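Spelling game won't save my daughter's progress between tablet and laptop

Posted in Learning Games > Reading and Spelling
February 3, 2022

Teresa Arruda

My daughter is 6 and has been playing Limau, the one with the lighthouse keeper who has lost all his vowels. She plays on the tablet at home and on my old laptop at her gran's. On the tablet she has finished 15 levels and has a parrot. On the laptop she has no levels and no parrot, and I am held responsible for both.

Same email, same password, same child. I've logged out and in again on both. The help page says progress is "shared across your family's devices", which is a lovely thought. Is there a button I'm missing, or do I have to sit and spell "harbour" all over again on her behalf?

Mevero

Have you tried reinstalling it? Worked for me with a different game.

Yi-chun Wan

Please don't reinstall it yet. If the tablet copy has never been sent up to the account, deleting the app deletes the parrot.

What has probably happened is that she's playing as a guest. Limau lets you log in as the parent and then, on the very next screen, asks who is playing. If she taps the big friendly shell she goes in as a guest, and guest levels stay on that one device. The small grey name underneath is the real profile. Guess which one a six-year-old taps.

On the tablet, go to the parent area (it'll ask you a sum, mine was 78 take away something), then Players, then Keep Guest Progress. Choose her name. Leave the game open on the wifi until the little anchor stops turning – mine took ages and I made a cup of tea. After that, open it on the laptop and pick her name, and the levels should be there. Hats and other shop items came across for us, so I'd expect parrots to travel as well.

You only get 4 player names per account, by the way. We used one up on the cat.

Macedo

All of the above, but check the laptop is set to the same English. Mine was on American spelling, and it keeps a separate set of levels for each. My son spent June learning "color" and is still quite bitter.

Teresa Arruda

It was the shell. Parrot recovered, thank you Yi-chun. Gran has been told about the grey name.

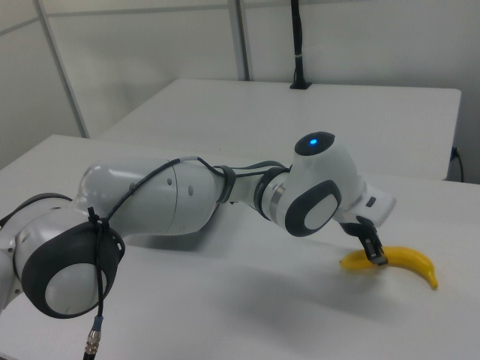

White robotic arm over a white tabletop. Photo: Plestport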